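Dreria Bench Handling Cell

The Dreria is a single-arm handling cell for potteries, tableware finishers and contract kitchens that move open ware between a work table and a rack or conveyor. It is built by Moen and sold with the Girkdale gripper set. The cell occupies the footprint of a standard packing bench and runs from a single-phase supply.

Typical duty

The cell picks bowls, plates and shallow dishes one at a time from a flat surface and sets them down at a taught position. Ware does not need to arrive in a fixture. The arm approaches from above, locates the rim with the wrist camera, and closes on the wall at a point set in the part file. Grip force is set per part. Glazed and unglazed ware should be stored as separate part files even where the shape is the same.

Rated throughput is 148 pieces per hour at the standard speed setting. Maximum rim diameter is 225 mm. Larger pieces require the wide jaw kit, ordered separately. 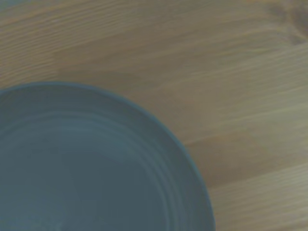
Wrist camera view: blue-gray ceramic bowl on a light wooden table.

Rim detection works on plain wood, laminate and rubber matting. Strongly patterned surfaces may need a longer exposure, set from the Vision tab. Diffuse overhead light is preferred. Avoid spotlights aimed at the table, particularly with gloss glazes.

Effect on staffing and shift layout

The Dreria does not remove the operator from the bench. One operator normally runs the cell alongside inspection and hand finishing. Lifting and racking move to the arm; sorting, defect calls and part file changes stay with the person.

At the Jendholm tableware works, two cells were installed in April on the racking line. The four people on that line previously rotated through racking in two-hour blocks. Racking is no longer in the rotation, and the time has gone to foot grinding and final inspection. Line lead Agnes Fjeld reports fewer complaints of wrist strain but more time spent at the screen during product changeovers. She recommends training every operator on part files before startup, as the first weeks at Jendholm depended on one trained person per shift.

Sites should review job descriptions and pay grades before installation. Part file editing is a setup task and is graded as such at most plants.

Specifications

Reach: 477 mm from base center
Maximum part diameter, standard jaws: 225 mm
Jaw pads: food-grade silicone, replaceable
Pad inspection interval: 3,000 picks
Controls: touch panel, lockable key switch
Part files: stored locally, export by USB

Supplied with the cell

Arm and base plate, Girkdale gripper with standard jaws, wrist camera, control cabinet, one spare pad set, printed manual. On-site operator training is quoted separately.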